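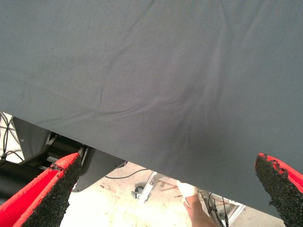
Progress report to the Meléndez Fund
Project: Likness – teaching cloth handling by demonstration
Submitted by the Hemach workshop, June 18, 2026

Since the February report we have mostly been teaching a robot to deal with fabric, and fabric has mostly been teaching us to revise our schedule. The work is behind the plan in one area, ahead in another, and on budget in all of them except tape.

Demonstrations

The plan called for 90 usable demonstrations of the cloth task by the end of this period. We have 90. The word "usable" is carrying some weight there, so we should say what it means. A demonstration counts if the operator takes hold of the hem, lifts, brings the edge across and lets go without stopping to start over. A further 33 recordings did not meet that standard and have been kept in a separate folder. We expect to use them later as examples of what a person does when a corner slips, a thing the robot will need to know more often than we had hoped.

All of the demonstrations were given by remote control, with the operator moving a pair of hand controllers and the arms following. We had proposed to compare this with guiding the arms directly by hand. Guiding by hand was quicker to learn, but people lean on the arm without meaning to, and the recordings pick up the leaning. We stopped after 11 trials and would like to move the remaining hours for that comparison into remote sessions. A revised table of hours is attached for your approval.

Operators

Three people are now trained to give demonstrations. Training takes longer than we wrote in the proposal. The first hour goes on finding out that a gripper has no sense of touch to lend you, and the second on no longer squeezing the controller harder in the belief that this will help. After that, progress is quick. Left-handed operators asked for the release button to be moved, and it has been.

Operators have also turned out to have styles. One lifts the hem straight up, another slides under it first, and the third does something in between that works very well and that none of us can put into a written instruction. We have not tried to make them agree. Early training runs on a single person's recordings did better on the starting positions that person liked and worse on all the others, so for the moment we are treating the disagreement as a resource.

Grippers

The fingers are red plastic with a rough black pad on the inner face. The pads hold plain woven cloth well. They also wear: the edges crumble where the pad meets the plastic, and a worn edge changes how the hem catches. We now check the pads before each session and write the result in the log. Plalimero is quoting for a pad with a molded edge. The quote is higher than the cost of replacing the present pads for the rest of the year, so we have not rushed to accept it.

The wrist cameras remain the most useful view we have for hems and the least useful for everything else. A gray sheet held up close fills most of the picture, and the model has at times shown great confidence about what was behind it. Training with the overhead view added has helped. We will report figures when we have figures we would be willing to defend.

Next period

We will repeat the task with a patterned cloth and a heavier one, and begin short trials in which the robot works alone and the operator takes over only when needed. The operators have asked how they will know when they are needed. We are writing that down now – the first draft said "when it looks wrong," and has been sent back.

The equipment inventory and the log of pad changes will follow under separate cover.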